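The miller's pot with the lid

When I was small, my grandmother told us one story more often than the others, and it was the story of the miller and the man in the pond. I have wanted to write it down in English for a long time. My English is slow, but the story is also slow, so maybe they will go together.

She placed it always at the Rusnák mill, above Pulport, where the stream makes a turn under the alders. The mill has no wheel now. When I went there last September, I found the stone channel full of nettles and a sign which said that the building is 100 years younger than my grandmother believed. I did not mind. In the story it is as old as it needs to be.

The story goes so. A miller had a pond, and in the pond lived a man with a wet coat. Every evening he came up to the kitchen door and asked for a piece of bread with salt, and the miller's wife gave it to him. In return the stream never froze and the stones never broke. In my grandmother's telling he was polite. He wiped his feet, although it did not help, and where he stood there was always a small puddle.

Then the wife died, and the miller married again. The new wife did not like the puddle. She gave the bread without salt, then the crust without bread, and in the end she closed the door. The same night the wheel stopped. The miller went out with a lantern and saw the man sitting on the wheel with his legs crossed.

"What do you want?" the miller asked.

"What I was given," the man answered.

Now comes the part which I loved and feared. The miller had a daughter from the first wife, and she offered to carry the bread down to the pond herself. The man took her under the water to show her his house. On his shelf stood clay pots, all upside down, each with a lid under it. She heard something move inside. When he went out to look at the moon, she lifted one pot, and a small bubble came out and went up, and it said "thank you" in the voice of a neighbor who had drowned in spring.

My grandmother stopped here and looked at us. Somebody always had to ask if she lifted the others. She did, of course, every one of them except the last, which had no sound in it. That pot she took under her apron and carried home.

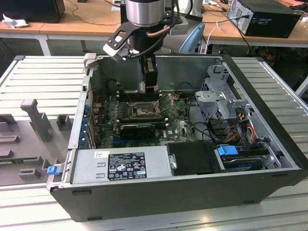
Computer tower with the side panel off, lying on a slotted work surface.

What was in the last pot? I have now three answers. My grandmother said it was empty, and that the man was keeping it for the miller. After that the miller paid the bread every evening until his death, with salt, and he kept the pot on the windowsill so he would not forget. My mother remembers it differently. She says there was water in it, and as long as the water stayed clean, the family was healthy. The third answer I found in a book.

The book is a little collection printed by Rosura, with gray paper covers, and I bought it in Pulport from a man who was selling lamps. It has 90 pages and no date. The tale is on page 51 and it has the title "The Daughter Who Kept Quiet." In this version the pot holds the voice of the first wife. The daughter does not open it. She only puts her ear to the clay on winter nights, and the author writes that she "heard enough." I read this sentence in the bus and I had to close the book for a while.

I would like to know which is the oldest, but I am not a scholar and I do not have the patience for it. I can say only what I notice. In the printed version the man in the pond is cruel, he has green teeth and he laughs. In our kitchen he had no teeth at all that I remember, and he never laughed. The bread with salt is also missing from the book, and for me the whole story stands on the bread. If you take it away, the stepmother has nothing to do wrong.

The book gives also an ending with a curse: the mill must stand still for 100 years. This my grandmother would not accept. She worked at a mill as a girl — not this one — and she said that a story where people have no flour for such a long time was made by somebody who bought his bread in a shop.

One more small thing. In our village the pond man had a name which we were not allowed to say near water. I see in the book that he is called the Sterkier, with a capital letter, like an office. The name I know is close to it but shorter, with a softer beginning. I am sitting now far away from any pond, on the fourth floor, and still I notice I do not want to type it.

If you grew up near the hills and somebody told you this tale, please write to me what was in the pot. I am also interested if your pond man got salt. My cousin insists that in her house it was bread with lard, and we have argued over this at two weddings.

Next time I will try the one with the goose that guarded the church key. It is shorter, but it has a song in it, and I have not yet found a way to make the song rhyme in English.

Contact | © All texts by the author of this blog | Back to top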